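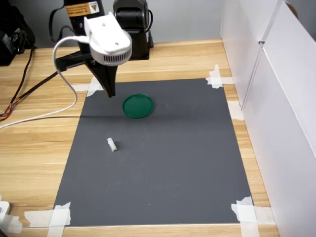

Damian Strebel
Mitglied, Wahrnehmung und Bahnplanung
Beiträge: 331

Betreff: Kleines weisses Teil verschwindet aus der Belegungskarte, Deckel bleibt

Guten Abend zusammen

Ich baue zurzeit unsere Greifplanung von Velden auf Raltham um und komme an einer Stelle nicht weiter. Auf der dunkelgrauen Matte liegen ein grüner runder Deckel und ein kleines weisses Klötzchen. Das Ziel ist, das Klötzchen auf den Deckel zu legen. Der Deckel wird jedes Mal sauber segmentiert. Das Klötzchen habe ich im Einzelbild auch, aber sobald die Finger in seine Nähe kommen, löscht der Filter die Punkte und der Planer meint, der Platz sei frei.

Im Log sieht es so aus:

[grasp] cluster 2: 688 Punkte, behalten
[grasp] cluster 3: 13 Punkte, verworfen (min_cluster)

Cluster 2 ist der Deckel. Wenn ich min_cluster tiefer setze, bekomme ich dafür die Klebestreifen an den Mattenecken als Objekte, was auch nicht geht.

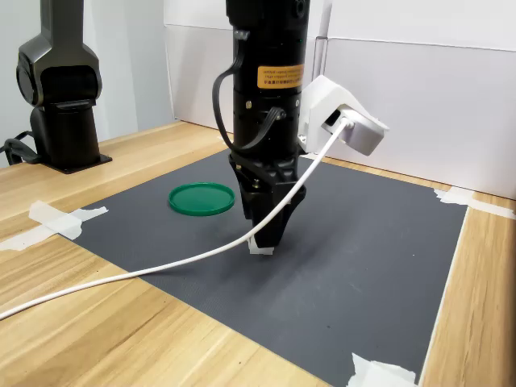
Am schlimmsten ist es kurz vor dem Schliessen, wenn der vordere Finger das Teil fast ganz verdeckt. Dann bleibt von der Punktwolke beinahe nichts mehr. Ich habe darum überlegt, die letzte gute Pose einzufrieren, sobald der Abstand unter eine Schwelle fällt. Ist dieses Vorgehen üblich, oder gilt es als unsauber?

Gruss
Damian

---

reglerfrosch schrieb:
Einfrieren ist völlig üblich. Schwelle auf Fingerlänge plus Reserve, danach fährst du blind nach unten. Den Clusterfilter würde ich gar nicht anfassen.

---

tiefenkarte_k schrieb:
Da bin ich anderer Meinung. Wer blind fährt, merkt nicht, wenn das Teil beim ersten Kontakt wegrutscht. Ich würde die Roboterpunkte über das URDF ausschneiden und prüfen, wie viel Rand dabei mitgeht. In Raltham ist das Padding ab Werk sehr grosszügig. Ist die Schlaufe vom weissen Kabel bei dir im Modell drin?

---

Damian Strebel schrieb:
Danke euch beiden. Das Kabel ist nicht im Modell, daran hatte ich nicht gedacht.

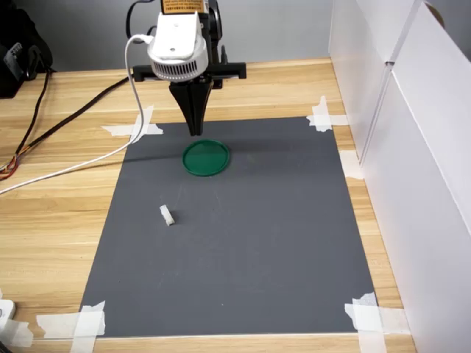
Das Padding habe ich soeben halbiert und dieselbe Aufnahme noch einmal durchgerechnet. Von 2416 Bildern fehlt das Klötzchen jetzt noch in 331, vorher habe ich leider nicht gezählt. Die Reste liegen fast alle am Schluss der Anfahrt.

@reglerfrosch: Ich möchte das Einfrieren trotzdem einbauen, aber mit Abbruch, falls der Greifer ganz zugeht.

---

reglerfrosch schrieb:
Der Abbruch über die Fingerweite reicht doch. Mehr habe ich nie gebraucht.

---

tiefenkarte_k schrieb:
Bei so kleinen Teilen reicht er nur, wenn deine Nullstellung stimmt. Bitte vorher referenzieren. Und für das Kabel genügt eine Kette aus Kapseln, kein Mesh.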